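Evero publica su guía interna de buenas prácticas para pinzas con almohadillas blandas

Por Gemma Mancuso
6 de noviembre de 2024
Lectura: 4 min
Compartido 40 veces · 2 comentarios

Evero ha publicado la primera edición de su guía de buenas prácticas para el uso de pinzas de dos dedos con almohadillas blandas en puestos de mesa. El documento, de 20 páginas, fija criterios de inspección, limpieza y registro para los brazos que manipulan envases pequeños, y será de aplicación obligatoria en los centros de Flemomwood y Bravgate a partir de enero.

La guía no sustituye a la evaluación de riesgos de cada instalación ni a la normativa de seguridad aplicable. Su ámbito se limita a la repetibilidad del agarre y al estado del área de trabajo, dos aspectos que hasta ahora cada centro regulaba con instrucciones propias. Según Ottavio Cirillo, responsable técnico del texto, las diferencias entre ambos centros impedían comparar resultados. «Un agarre fallido se anotaba en un sitio como error de percepción y en el otro como desgaste de almohadilla», señaló durante la presentación.

El texto parte de la revisión de 1.649 registros de incidencias procedentes de los dos centros. Los autores los reclasificaron con un único catálogo de causas, que distingue entre fallo de posicionamiento, deslizamiento, cierre incompleto, interferencia del entorno y error de anotación. Ese catálogo figura como anexo y sustituye a las listas anteriores. Los registros ya cerrados no se modificarán, aunque podrán consultarse con la nueva clasificación.
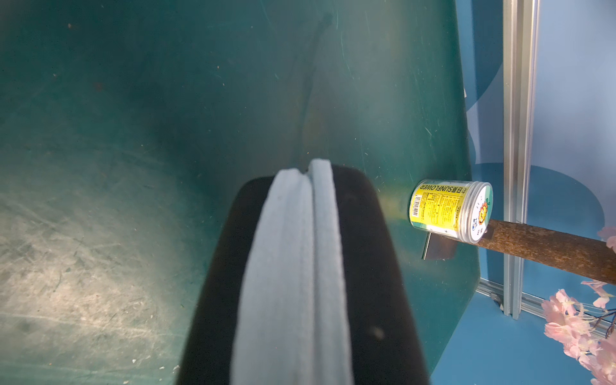 El capítulo dedicado a la inspección previa es el más extenso. Establece que la comprobación se haga con los dedos cerrados y sin objeto, desde la cámara de muñeca, y que la imagen se archive junto al registro de turno. El operador debe valorar tres elementos: la línea de contacto entre las almohadillas, la diferencia de altura entre sus puntas y el estado de la superficie de trabajo. Una almohadilla que asoma algo más que la otra, con la punta recta frente a una punta redondeada e irregular, no obliga por sí sola a detener el puesto, pero debe anotarse y compararse con la imagen de referencia de esa misma pinza. En cuanto a la mesa, la guía separa los defectos permanentes de los retirables: los arañazos finos de un tablero verde se registran una sola vez, mientras que las migas blancas próximas a los dedos exigen limpieza y una segunda captura antes de iniciar la serie.

La distinción tiene consecuencias para el mantenimiento. Las marcas permanentes pasan a un plano de superficie asociado al puesto, que se actualiza cuando se cambia el tablero o cuando el operador detecta una marca nueva. Los restos sueltos se tratan como incidencia de limpieza y no computan como defecto del equipo. Si tras la segunda captura persiste la duda, el puesto queda en espera hasta que lo revise una segunda persona.

Otro apartado regula los reflejos. Las etiquetas de color vivo y las tapas transparentes pueden alterar la lectura de los contornos - en especial sobre tableros con brillo - y la guía pide que la iluminación se ajuste con el envase ya colocado. No fija un valor único de intensidad. Cada centro deberá documentar su configuración y repetir la comprobación cuando cambie el tipo de envase, la posición de la luminaria o el ángulo de la cámara.

También se incorporan reglas sobre los elementos ajenos a la tarea. Los objetos decorativos o de fondo están permitidos siempre que consten en la ficha del puesto y queden fuera del recorrido programado del brazo. Katia Lo Presti, encargada de la implantación en Flemomwood, explicó que se descartó exigir fondos neutros: «Un fondo uniforme facilita la medición, pero reduce la utilidad de los datos. Lo que pedimos es que el fondo esté declarado».

La consultora Pisharody, que revisó el borrador, solicitó aclarar quién puede autorizar la reanudación de un puesto en espera. La versión publicada atribuye esa decisión al jefe de turno y prohíbe que la tome la misma persona que abrió la incidencia. Florian Perrin, revisor de la consultora, considera resuelto ese punto, aunque mantiene su reserva sobre el plazo de conservación de las imágenes, que el texto deja a criterio de cada centro.

La formación comenzará en Bravgate y estará a cargo de Gerardo Galli. Incluye una parte práctica de inspección y otra de clasificación de incidencias con registros históricos. Evero prevé recoger observaciones de los operadores durante los primeros meses de aplicación e incorporarlas a una segunda edición, para la que todavía no hay fecha.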